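Wasow opens its doors at Harkham: table-clearing arms on show
2018-08-28

For immediate release

Harkham site open to visitors this week. Robot arms at work, doors from the morning, no charge. Wasow staff on hand all day to answer questions.

On show: the Terkska arm, set to everyday table jobs. Plates, cutlery, cups. 18 short demonstrations across the day, 20 visitors to each. Booking is not needed but places do go quickly. Children welcome with an adult.

Visitors can stand at the rail, ask for a run again, and see the view from the wrist camera on a big screen. Talks in the Kuo Room after lunch, tea provided. Last year's open day brought 2,446 people through the gate, and we hope to recieve more this time.

Parking behind the main building. Bus 17 stops outside. Step-free acess throughout.

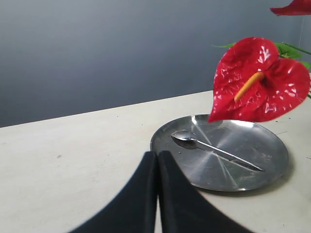

By the Press Officer, Wasow

The black fingers of the gripper at a steel plate, teaspoon lying on it, red anthurium over the far side. Small shiny items like these are a large part of the August programme. Pictures free to use with credit to Wasow.

Press wishing to film should ring the Harkham front desk first.

Ends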